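Guides > Parnutus Visitor Audio Guide > Setup > Section 4: Loading a festival program

Section 4: Loading a festival program

A festival program tells the handset which commentary to play on each day of a religious or seasonal festival. Load it before the handsets are given to visitors. One program can be held at a time.

Before you start, charge the base unit fully and have the program card ready. The base unit controls up to 65 handsets.

1. Switch the base unit on and wait for the green light to stay lit.
2. Insert the program card with the label facing up.
3. Press MENU and select FESTIVALS, then LOAD.
4. Choose the festival from the list. Festivals that follow a lunar calendar are marked with a small moon.
5. Enter the first day of the festival as announced by the temple or monastery. The base unit does not work out lunar dates.
6. Enter the number of days. The longest program allowed is 8 days.
7. Press SAVE. The light blinks while the program is sent to the handsets.

CAUTION: Do not remove the card while the light is blinking. The program will be incomplete and must be loaded again from step 1.

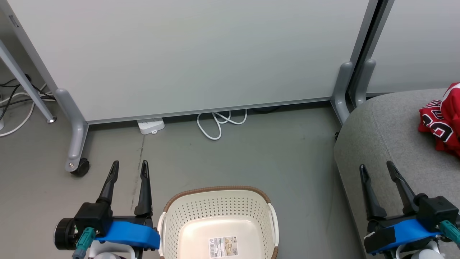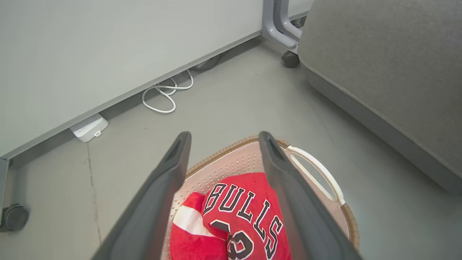

Fig. 4. Whiteboard on its mobile stand (first picture); round basket with looped handle (second picture).

Setting quiet periods

Many sites ask that commentary stop during prayers, and masked dances often begin with a blessing that should be heard without the guide. Set a quiet period for each of these.

1. From the FESTIVALS menu, select QUIET.
2. Enter the start and end time. You can set four quiet periods per day.
3. Select MUTE to silence the commentary, or TEXT ONLY to show it on the handset screen.
4. Press SAVE.

NOTE: Ask the site for prayer times each morning. Times can move during a festival - the base unit will keep the old ones until you change them.

Languages and local terms

Each program holds commentary in up to four languages. Names of dances, deities and buildings are spoken in the local language first and then explained. To turn off the explanations for local visitors, select TERMS and then SHORT.

Card capacity is 2,000 commentary points. If the screen shows CARD FULL, delete an older festival before adding a new one. Programs recorded before September use the old numbering and must be converted with the Ino card tool (see Section 6).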